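Refinishing a painted table top with water-based enamel

The method below is for a small or medium table with an existing coat of paint that is sound but worn: dull patches, ring marks, shallow scratches. If the old paint lifts when you press tape on it and pull, strip the whole top first, as a new coat will only hold as well as the one under it. Paint of unknown age should be tested for lead before any sanding.

What you need

Sugar soap, filler, a sanding block, abrasive paper in 100 and 300 grit, a short-pile foam roller, a 30 mm synthetic brush, adhesion primer and a water-based satin enamel. I used Sterkis primer and Dotier enamel on the last two tables. Other makes will do if the primer and the top coat are both water-based.

Cleaning

Wash the top and the apron with sugar soap, then rinse twice with plain water. Polish residue is the usual cause of small craters in the new paint. Pay attention to the strip along the front edge where hands rest. Leave the table to dry overnight.

Filling and sanding

Press filler into dents with a flexible knife and leave it slightly proud. When it has hardened, sand it flush with the 100 grit, then go over the whole top with the same paper until the shine has gone. Work along the length of the table. Do not lean on the corners, where it is easy to cut through to bare wood or board.

Vacuum, wipe with a damp cloth and look across the surface at a low angle with a lamp at the far end. Scratches that cannot be seen from above show up clearly this way.

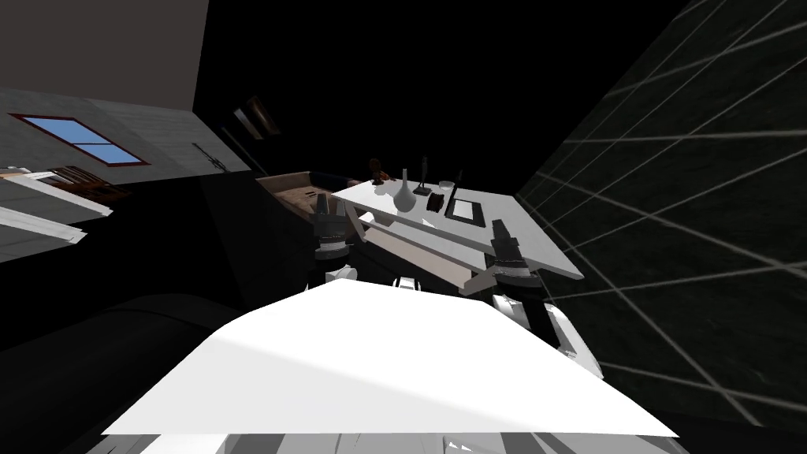 Hideaki Higuchi: I would put the lamp in place before filling, and again after. Marking the dents with a soft pencil while the light is low saves going back for the ones you missed. It sands off with the filler.

The pencil method works and I have since adopted it. Keep the marks light, as heavy graphite can show through a pale primer.

Priming

Stir the primer, do not shake it. Cut in along the edges with the brush, then roll the flat area while the brushed paint is still wet. One coat is enough over sound paint. Bare patches need a second. Allow the drying time on the tin and add half as much again if the room is below 17 degrees.

Rub down with the 300 grit using almost no pressure. The aim is to remove dust nibs, and a fine white powder should come off straight away. If the paper clogs, the primer is not dry.

Top coats

Pour a little enamel into the tray and load the roller evenly. Cover the top in strips, each one overlapping the last by a third of the roller's width. Finish each strip with a single light pass in one direction and leave it alone. Going back over enamel that has started to set gives a texture like orange peel - the only cure is to let it harden and sand it out. 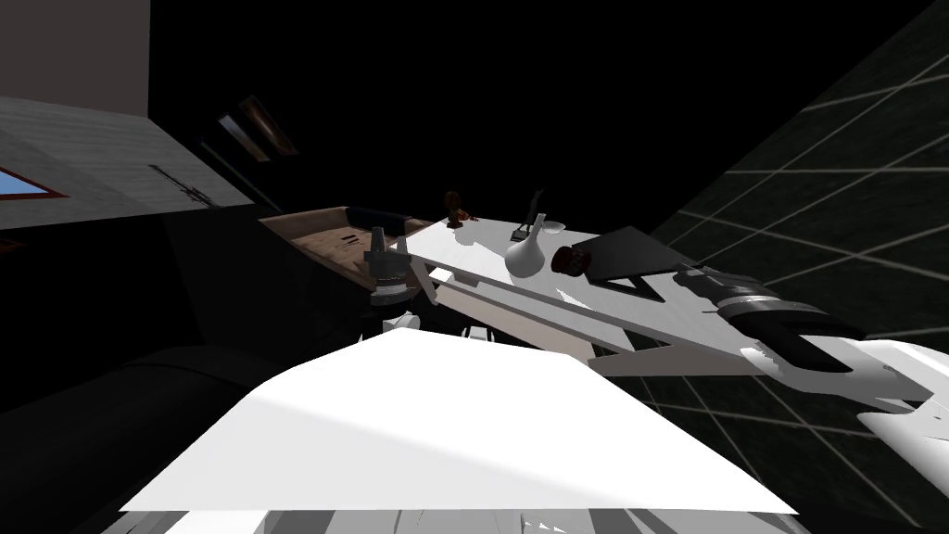

Apply the second coat at right angles to the first, with the last light pass along the length. Two coats are normally sufficient on a side table. A table used for meals should have three.

Curing

The surface will be touch dry within hours but stays soft for much longer. Keep cloths, lamps and anything with rubber feet off it for two weeks. Felt pads can go under ornaments after that. Do not use spray polish during the first month; a damp cloth is all it needs.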